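I weighed in at 154, which was a whole pound under, and the first thing I did was ask Pierina Longo for a banana.

"After," she said. Pierina has been in my corner since I was a kid with bad footwork, and she has never once let me eat a banana when I wanted it.

We were in Noltthorpe for the Lo Presti fight. He had 30 wins and a neck like a mailbox. I had a good jab and a motel room over a tire shop, and I hadn't slept much — the ice machine down the hall kept coughing all night.

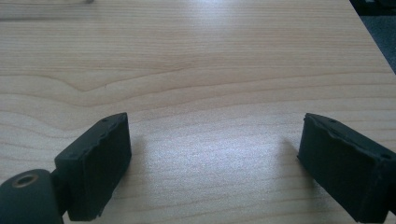 So after the scale I ate the banana, then eggs, then most of Pierina's eggs too. She let me. She was watching Lo Presti across the diner, sitting with his people, cutting up a pancake really small like you'd do for a toddler.

"He's nervous," she said.

"He's got 30 wins!"

"Look at his hands, though."

I looked. Then he looked up and caught me at it, and I didn't know what to do with my face, so I waved. I waved at the man! And he waved back, with the fork, and a little syrup went on his sleeve.

Pierina put her head down on her arms. I could see her shoulders going.

"You're going to have to hit him tomorrow," she said when she came up for air.

"I know."

"In the body. A lot."

"I know," I said, and asked if she was going to finish her toast.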